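How to Clean and Seal a Stone Countertop

Most natural stone counters need sealing once a year or so. The work takes an evening, plus a night for the sealer to cure.

Test first
Put a few drops of water on the stone and wait 15 minutes. If the spot darkens, the stone is absorbing water and needs sealer. If the water stays beaded up, check again in May or whenever you do your other yearly jobs.

What you need
Dish soap, two microfiber cloths, a soft brush, painter's tape, rubber gloves and a penetrating stone sealer. Read the label to make sure the sealer is rated for food areas.

Clean
Wash the counter with warm water and a little soap. Skip vinegar and lemon cleaners, which can etch marble and limestone. Rinse twice, dry with a cloth and leave the stone overnight. Tape off the sink and the stove.

Apply
Open a window. Wipe on a thin, even coat, working in sections as wide as your arms can reach. Leave it for the time on the label — usually 5 to 15 minutes — then buff off everything that hasn't soaked in. Dried sealer leaves a haze that is hard to remove.
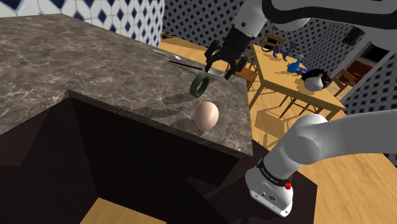

Edges wear faster than the middle, so give them a second coat. Run the cloth along the front strip and work it into any inside corner. On a brown stone with pale cream veins like this one, missed spots are hard to see from above, so crouch and look across the surface toward a lamp. Buff again where it looks dull or streaky.

Keep the counter dry for 24 hours, then repeat the water test in two or three places.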